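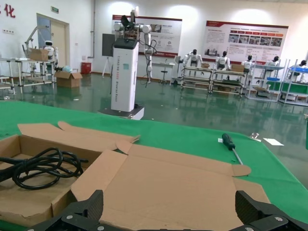

Wrist view, gripper over the flattened box, cable box to the left.

From: Hendrik Verbruggen
To: the teleop list
Date: Oct 30, 2023
Subject: Re: box folding, hand guiding vs. remote

Khang Âu wrote:
> We now have 1271 demos of the box task, nearly all done over the
> remote rig. Jelle did the last batch and he's fast at it now. I
> think that is plenty to train on, and I'd like to drop hand guiding
> completely. It's slow and your arms get in the way of the camera.
> Any objections before I tell Parnham?

Yes, one objection and some grumbling.

I don't doubt the 1271. I doubt what's in them. I watched 40 last night, picked at random, and in 28 of them the operator stops over the cardboard and hunts for the crease before going in. Jelle knows where the fold lines are. What he can't do over the remote is feel when a flap starts to give, so he waits and looks. Train on that and you get an arm that waits and looks too, with no idea why.

The wrist still at the top is the kind of view I mean. The panel is flat on the green table and the far flaps are up, and both jaws are right there above it. You can see the creases fine. You can't tell from that how stiff any of them is, and neither can the policy.

Also, the table. There's a screwdriver lying on the right with its shaft pointing at the cardboard, and bits of paper and such past it. If that stuff stays put for a whole batch, the model may well use it as a landmark. We had the same argument over the Varico trays in January and I was told I was fussing. Then Kristýna moved one tray and the thing missed by a hand's width. Please either clear the table or shuffle it between takes. I don't care which.

As for arms blocking the camera under hand guiding, sure, they do. But we could guide by hand once, record the joint path and forces, and play it back with the person out of the way. Jozef did this at Risard. It drifts a bit on replay and he'll tell you so himself.

What I'd want before anyone writes to Parnham: 2 small sets, same box, same operator, one by hand with replay and one remote. Train both, test on cardboard from a batch neither has touched. If remote wins I'll shut up.

Khang, do the logs from the Maes gripper keep motor current? If they do, some of this may be fixable without new demos.

Hendrik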